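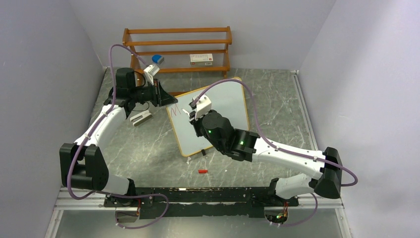

Teaching by hand, teaching by remote: what writing on a whiteboard shows us
Speaker notes, Lilldale meeting, 20/10/2022
Mahtab Mazandarani

Slide 1. Title
Say hello, say who did the work. Toivo Lappalainen ran most of the remote sessions, Imke Vogler wrote the playback code. Leave the title up while people sit down. Don't start on the arms yet.

Slide 2. The question
We want to give a robot a new task without writing a program for it. There are two ways we use. One is to take hold of the arm and move it through the task. The other is to sit at a set of controls and drive it from there. People ask which is better. My answer for today is that it depends on how much the tool has to press on something, and I'll spend most of the talk on that.

Slide 3. Why writing
Everyone in the room can judge handwriting. You don't need a chart to see a bad letter. It also needs steady contact the whole way along a stroke, then a clean lift, then a new start in the right place. Pick and place hides small errors because the object still ends up in the bin. A pen doesn't hide anything.

Slide 4. By hand
Short slide. When you hold the arm, you feel the board through it, and your first take is often usable. The trouble is that your hand is on the arm, so the recorded forces are partly yours. We also found that people get tired and start to lean. Britta Baumgart has the numbers if anyone wants them, but I'm not showing them here. Two arms by hand needs two people, or one person with a lot of patience — skip this if short on time.

Slide 5. By remote
The operator gets a view of the board and a control for each arm. No hands in the workspace. One arm can write while the other holds the eraser or stays out of the way.
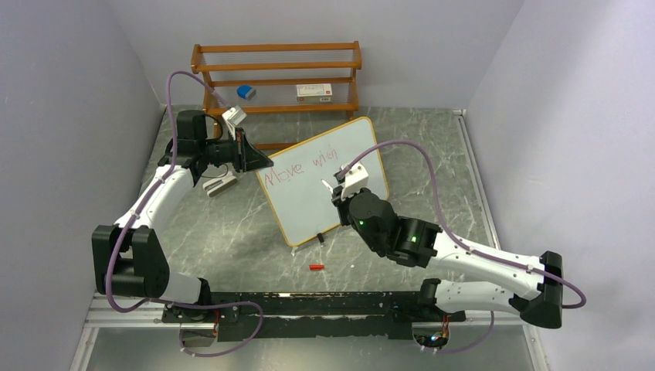

Both arms over the board, red text reading "Move win".

Point out the tilt of the board. Flat and square to the arms is easier, and we don't want easy. If the board always sits in the same place, the robot learns the place. Britta Görtz will ask about lighting. Tell her we kept it fixed for this set and will change it in the next one.

Slide 6. The data
172 takes kept, each up to 357 seconds long. The takes split into 1,311 strokes. Say how we split them: pen down to pen up, by the height of the tip, checked by eye. Mention that we kept the messy takes if the text could be read. We dropped the ones where the marker slipped in the grip.

Slide 7. Pressure

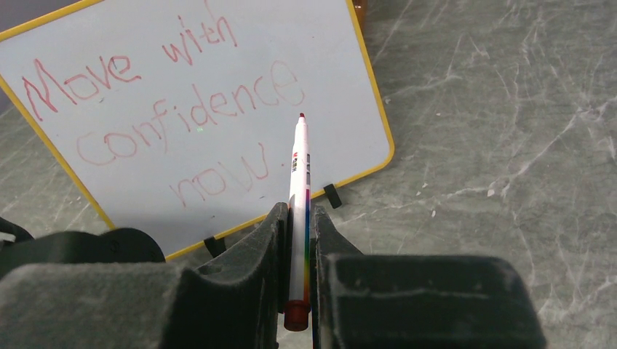 Pressure is the part that remote control gets wrong most often. The operator sees the board but does not feel it, so they push hard at first and then back off, or the other way around. Let people read the text for a moment before going on: "Move with confidence now". Then ask them to compare "Move" with "now". The first word has the darkest, thickest strokes and the last one is thin and light. A policy trained on this copies the weak strokes along with the good ones. It has no idea that we liked the first word more.

Slide 8. What we changed
A tone in the headset that rises with contact force. Slower maximum speed near the board. A rest between takes. The tone helped most, and it was Toivo's idea from back in August.

Slide 9. What we'd do next
Start by hand for the first few takes, to get the forces about right, then collect the rest by remote. Imke is setting this up now. Don't promise a date.

Questions. Likely one: does it work with other pens? We haven't tried enough of them to say.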